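Wednesday

Phone update finally came through at breakfast. The Kütt had been showing the little orange dot in settings since May, and every time I tapped it I got the same line about the rollout being staged by region. This morning it said ready to download, so I plugged the phone in by the toaster and let it go. Nearly 70 minutes for the download and install together. It restarted twice. The second time it sat on the logo so long that I went and had a shower.

First impressions, so I can compare later. The quick settings are bigger and there are fewer of them on the first page, so the flashlight is now one swipe further away. I moved it back. The clock on the lock screen is huge and I can't find a way to shrink it. Notifications from the same app are stacked properly now, which the old version only did when it felt like it. Battery was at 52 percent by lunch. Before the update it would have been a bit higher, but I had been poking at menus all morning and everyone says to give it a few days to settle.

The Skalis keyboard lost all my saved words. I had years of street names and abbreviations in there. There was a backup option under the account page and of course I had never turned it on. It's on now. I typed in the ones I use most and will add the rest as they come up.

Horkura, the notes app, opened to a white screen until I cleared its cache. After that it was fine and all the notes were there. The widget is gone from the home screen and has to be added again by hand. It also asked for permission to see nearby devices, and I said no. It doesn't seem to mind.

Bank app worked the first time. Had to set up the fingerprint again. The bus app wanted a password I haven't typed since I bought the phone, so that was a reset email and a new password, written in the blue notebook.

Went through the app list after dinner and removed 20 that I never open. Two weather apps, three photo editors, a parking app for a town I went to once. Free space is up to 40 GB. I should do this more than once a year.

Still to sort out:

The alarm sound. It went back to the default chime and my old one isn't in the list. I think the file is on the old Zelow tablet, in the drawer with the cables.

The tablet itself. It stopped getting updates two versions ago and most of the new apps won't install on it. It still plays the radio in the kitchen, so it can stay where it is for now – but I ought to take the bank app off it.

Photo backup. It says paused, waiting for Wi-Fi, while connected to Wi-Fi. Will leave it overnight on the charger and look again in the morning.

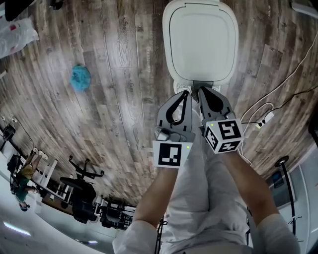

Thursday

Backup finished overnight. Battery 100 at seven, alarm still the chime.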